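Lostholm-mend list
From: Lejla Nikolaidis
Date: December 23, 2022
Subject: Re: gray sweatshirts, seams + folding

Quick one before I run, pie in the oven.

Dymphna Flanagan wrote:
> Couple of questions on the gray sweatshirt pile. First, the curved seam
> where the dark part meets the lighter part. Is that meant to be two rows
> of stitching? Mine has one row and it popped the first time I pulled it
> on. Second, what are we doing about folding, Haris says in thirds, Mohsin
> says roll them, and the box only takes 9 if you roll. Third, what can I
> put down on the table so I'm not working on bare wood. Also does anybody
> still have the Fornik thread, the charcoal one.
> Dymphna

OK in order.

Two rows, yes. Twin needle. One row of straight stitch on a knit is always going to pop, there's no give in it. If you don't have a twin needle do two passes with a narrow zigzag and go slow on the curve. Don't pull the fabric from behind!! Let the feed do it. I pulled mine and ended up with a wave all down the front that no amount of steam got out. 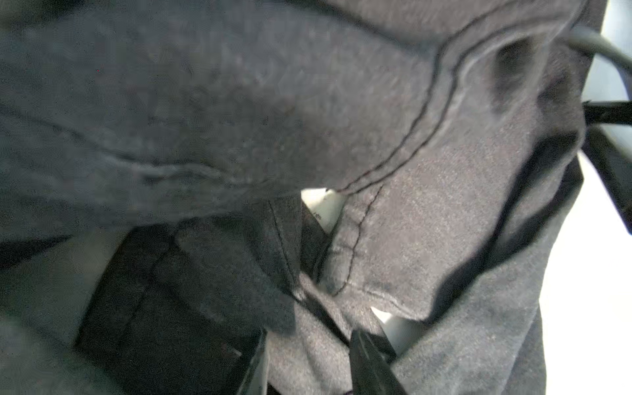 A little pucker is fine by me. Aqeel will say otherwise but Aqeel irons his dish towels. What I would redo is anything where you can get a fingertip between the stitches. Check near the hems especially, that's where the thread tends to run out of bobbin and you don't notice til later.

Thread: size 11 needle is too fine for the heavy fleece ones, it skips. The charcoal Fornik is at my house, bottom drawer, I have the big cone so there's plenty. The Karabulut black is NOT a match, looks ok indoors and then blue in daylight. Please don't mix them on one garment.

Folding. In thirds, sleeves in first, hood down flat over the back, then up from the hem. I know rolling looks neater. But rolled fleece creases hard across the front and then the person opens the box and it looks slept in. In thirds we get 10 in the box if you press the air out, so that settles that I think. Haris was right, tell him I said so once and not again.

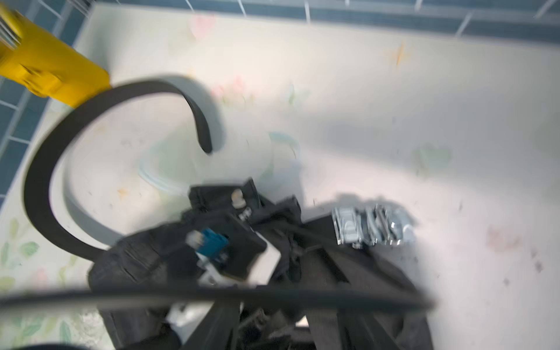 For the table, any pale wipe-down cover will do, get a light one. Dark knits shed like crazy and on bare wood you don't see it until it's stuck to the next sweatshirt. On the one with the pink and green hearts you can see every little dark speck and crumb, which looks bad but is what you want, you look down and think right, wipe. Damp cloth between garments, not paper towel, paper towel just makes more fluff. The dollar store roll is OK, the Arnska one is thicker and stays put better if your table is slippery.

Lint roller goes over the fleece AFTER folding the sleeves in, then the front again when its done. Inside doesn't matter.
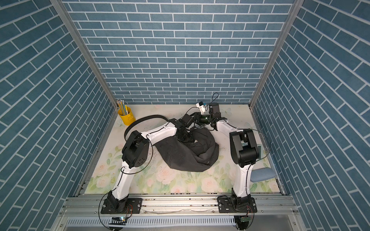

Pockets, almost forgot. Turn them out before you fold. Mohsin had a sweatshirt go back in the box in March with a tissue in it and it had been through the wash, you can picture it. Same with the drawstrings, tie a loose knot in each end or they vanish into the casing and then somebody has to fish them out with a safety pin, and that somebody was me.

Need to know who has boxes. I have 2, both a bit squashed. Dymphna do you want the cone of thread or should I wind you a couple bobbins, tell me what machine your using.

Pie is beeping

Lejla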